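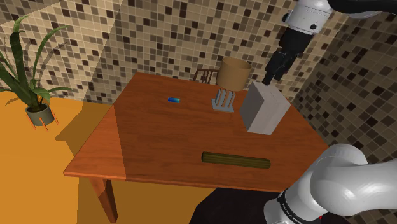
Skukmont tabletop scene, Franka arm with the gripper by the grey box

pringle_a
Posted Jun 3, 2019

Trying out the Skukmont scene pack from Esero before the license renews. It is a set of simulated rooms for pick-and-place work, and the one I posted is tiled walls, wood table, four objects. Our seat costs $779 a year. Is anyone using it for more than demos?

celina_g
We have it. Setup took me 3 hours, most of that on paths. The lighting variation is the best part. You get shade across the table and it does throw off a weak detector.

thienluc
I would not renew. The objects are too simple. A grey box and a green log are fine for a first test, but our parts are bent sheet metal and nothing in the pack comes close. We went back to Bielecka and built our own.

celina_g
You can import your own meshes. It's in the manual under assets.

thienluc
I did. Collision shapes came in wrong on 9 of them and I had to redo each one by hand. Support answered, but slowly.

aniela_cz
Simple shapes suit us - we check grasp planning first and swap in real parts later. We ran 1316 grasps on the stock objects and found two bugs in our own approach code. Tall box next to a lamp is a decent clearance test.

pringle_a
Good point about clearance. @thienluc, was that the current version?

thienluc
The one before. The July update is supposed to fix imports. I'd ask for a trial of that before paying.

pringle_a
Will do. I'll email Esero and ask them to extend our seat until it's out.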